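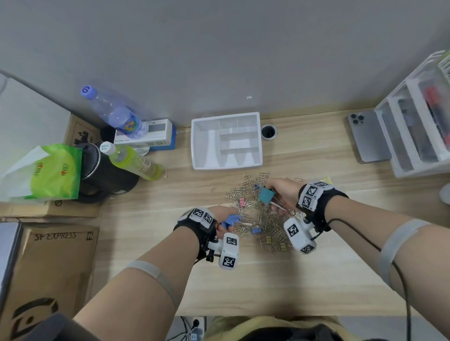 Scanning a household archive is mostly preparation. The scanning of my great-aunt Myrtle Lindgren's papers came to 2789 pages, and the machine time was a small part of the total. The rest went on opening folders, flattening creases and taking out whatever held the sheets together. Fasteners have to come out before anything goes near a sheet feeder. Small binder clips like the blue and teal ones here are the easy case: squeeze the handles and the jaws come straight off the edge. Plain wire clips are worse on old paper. If one has rusted to the sheet, do not slide it. Lay the bundle flat, hold the short loop down with a fingertip, lift the long loop away with a thin plastic spatula, then ease the wire out. Staples get the same spatula under the bent legs, from the back.

The papers came in box files, labelled by year up to the point where she stopped labelling them. I kept the order as found. Wherever a clip came out I put a slip of coloured paper in front of the first sheet, and the slip went through the scanner too. A solid colour page is easy to detect in software, so the bundles split themselves afterwards. Lyle Baptiste suggested printed barcode sheets. They work, but slips can be cut from anything and reused.

Settings, for anyone who wants them:

Typed letters and bills: 300 dpi, greyscale.
Handwriting: 300 dpi, colour.
Photographs and anything with a stamp or seal: 600 dpi, colour, flatbed only.

I tried the first box at 600 throughout and abandoned it. The files were four times the size before compression and the text recognition was no better on typed pages. Carbon copies are the exception. The characters are soft and the paper is thin enough to show the desk through, so they go on the flatbed with a sheet of black card behind.

The feeder is a second-hand Drorkier. It double-feeds on airmail paper whatever the separation setting. I pulled 388 sheets out for the flatbed, nearly all airmail or carbon.

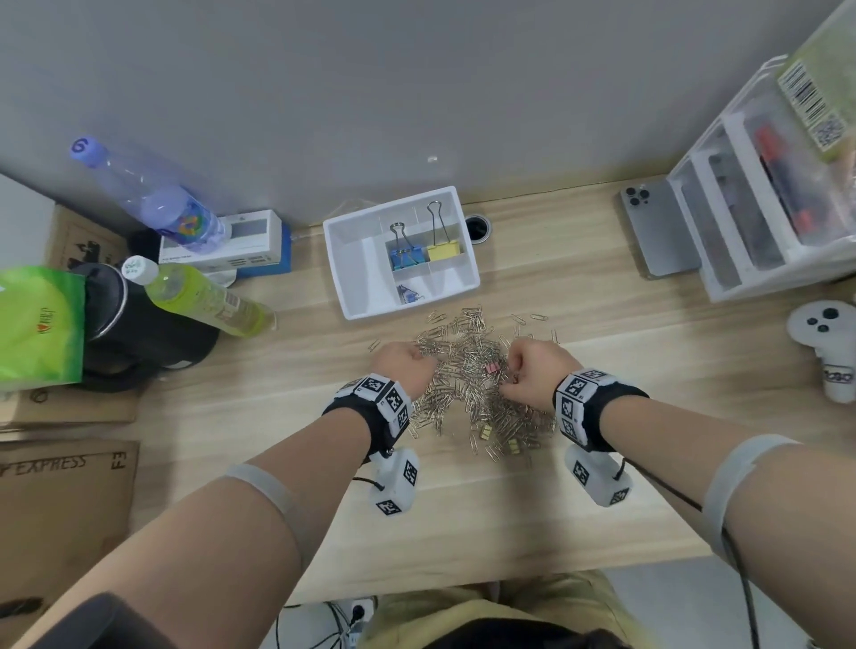 Silver paper clips on the desk, and a pink one.

File names are date, sender, sequence number, with the year first so that they sort. Undated items get the year as zeros and stay in box order. I don't put the subject in the name. I did for the Predarent letters and ended up with three spellings of the same street.

Storage is two copies on separate drives, plus a checksum list made on the day of scanning. I verify the list each July. A copy that has never been read back should be treated as missing.

For the originals I used acid-free folders with no fasteners at all. A folded sheet of the same stock round each bundle holds it well enough. Nafula Kashindye uses brass clips over a strip of paper, and hers have left no marks so far, though her cupboard is drier than mine.

Still to do: the negatives, and a box marked Humphreys which I have not opened.

Posted 8/11/25
Filed under: Paper, Scanning, Family stuff

Home About Archive Links Older posts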